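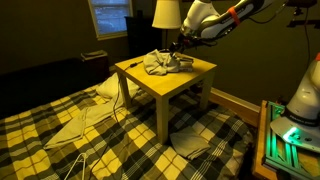 Small Business Payments

How to Read Your Merchant Processing Statement

2019-07-23

If your shop takes cards, you get a statement from your processor every month. Most owners look at the deposit total, see that it matches the bank more or less, and file the thing. The fees are on there too, but they are spread over several pages and given names that don't mean much. Working through one statement takes less than an hour the first time and a lot less after that.

You will need one full statement, your bank record for the same month, the agreement you signed with the processor and a calculator. Pick a normal month. I used a June statement for the numbers below. It came from an account on the Kumby Flat plan, and your layout will differ, but the sections are much the same everywhere.

Step 1. Find the summary

The summary is usually on page one. Look for these lines:

Gross sales
Refunds
Chargebacks
Total fees
Net deposited

Write down gross sales and total fees. Some processors take fees out of each day's deposit and others take them all at once at the end of the month. If yours does it daily, the total fees line may only show what is still owed, and you will have to add up the daily amounts yourself. Check the deposit pages before you go any further.

Step 2. Work out your effective rate

Divide total fees by gross sales and multiply by 100. On my statement the fees came to $188 on sales of $6,400, so:

188 / 6,400 = 0.0294, or 2.94 percent

That is the effective rate. It's the only number that lets you compare one month with another, or one processor with another, without getting lost in the separate charges. Use gross sales before refunds, and do it the same way every time.

A shop with a small average sale will have a higher rate than one with a large average sale, even on the same plan. The per-transaction charge is a fixed number of cents, and it takes a bigger bite out of a $4 coffee than a $90 pair of shoes.

Step 3. Separate the three kinds of fees

Go through the fee pages with a pen and mark every line with one of these letters.

I - interchange. This goes to the bank that issued the customer's card. Your processor doesn't set it.

N - network. These are assessments from the card networks. Your processor doesn't set these either, though you should check that they are passed along without anything added.

P - processor. Everything else. Monthly fee, statement fee, batch fee, gateway fee, terminal rental, PCI fee, and the processor's own markup on each sale.

If you are on a flat or tiered plan you may not see interchange at all. Tiered statements group sales as "qualified," "mid-qualified" and "non-qualified" instead. Mark all of those P for now and make a note of how much of your volume fell in the lowest-priced tier.

Step 4. Add up the P lines

This is the part you can do something about. Mine were:

Account fee: $25
Terminal rental: $32
Markup on sales: $64

Compare each one with your agreement. A fee that isn't in the agreement may have been added through a notice printed on an earlier statement, often in small type on the last page. Look back through a few months to see when it first showed up.

A PCI non-compliance fee usually means the yearly questionnaire hasn't been filled out. Log in to the processor's site and finish it, then check that the charge is gone from the next statement. I have seen people pay this one for years.

Step 5. Match the deposits

Set the deposit page next to your bank record and tick off each batch. Sales from the last day or two of the month will often land in the next one. If a batch is missing, check the terminal first. A batch that was never closed won't be paid out until it is.

Also look at any line marked "reserve" or "held." That money is yours but the processor is keeping it back, and the agreement should say for how long.

Step 6. Call the processor

Have the statement in front of you and ask about specific lines. "Can you do better on my rate?" gets a vague answer. "What is the $32 on page 3 for, and can I buy the terminal outright?" gets a real one. Ask for any change in writing, with the date it starts.

If you want quotes from other companies, send them the whole statement with the account numbers blacked out, and ask for the quote in the same format. I sent mine to Fadine and to Georgiou Merchant Services. Only one of the two gave me a line-by-line comparison - the other sent a brochure. Before you sign anything new, read your current agreement for the early termination fee and for the terms of any equipment lease. The lease is often a separate contract and keeps running after the account is closed.

Keep a simple log with the month, gross sales, total fees and effective rate. A notebook is fine. If the rate jumps and your sales haven't changed much, go back to step 3 and find the line that moved.

Filed under: Card fees, Bookkeeping

Next: Setting Up a Second Terminal on a Vadarside Account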